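Trokard cell

The Trokard cell is a two-arm tabletop handling cell built by Hasteck and used for small-part sorting and bench trials. It consists of two black robot arms bolted along one long side of a rectangular table, a controller, and a simulated copy of the same layout in which changes are checked before they are made on the hardware. The layout was drawn up by Danuta Głowacki and Hubert Baran.

Layout

Both arms stand on the left side of the table as seen from the operator's end. Each carries a two-finger gripper. The near arm is numbered 1 and the far arm 2 in the controller. The rest of the tabletop is work area, and loose parts are placed there by hand at the start of a trial.

Setup

Each base plate is bolted down and checked for rock before power is applied. The arms are then homed one at a time, with the other arm parked. Base positions are measured from the table corner nearest the operator and entered in the layout file. The two bases must be entered separately, as the software does not work out one from the other.

Cable slack is set last. The cable has to follow the forearm through its full travel without pulling tight at the wrist. Too much slack lets the loop drop into the path of the fingers.
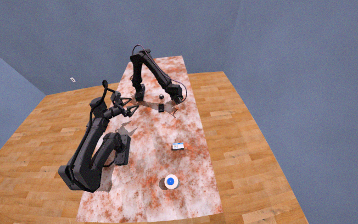
Simulated view of the cell, with both arms on the left side of the table and four small objects on the tabletop.

A new layout file is run in simulation first. Table surface, floor and wall textures can be changed between runs to test the vision software, and have no effect on arm motion. The standard check is 175 pick cycles per arm. A run is rejected if an arm touches the table or enters the other arm's space.

Maintenance

Finger pads are inspected daily and replaced in pairs. Base bolts are retightened after the first 909 cycles and at each service after that. The service interval is up to 3,908 cycles, and is shortened where the arms work near their full reach. After a wrist or gripper is replaced, the arm is homed again and the standard check repeated.

Known faults

The most common fault is wrist drift, in which the gripper closes to one side of the part. Irena Czarnecka traced it to a worn clamp screw at the wrist. The screw is replaced and the wrist offset measured again. Correcting the offset in software alone hides the wear and is not advised.

See also

Raltus controller
Kurek gripper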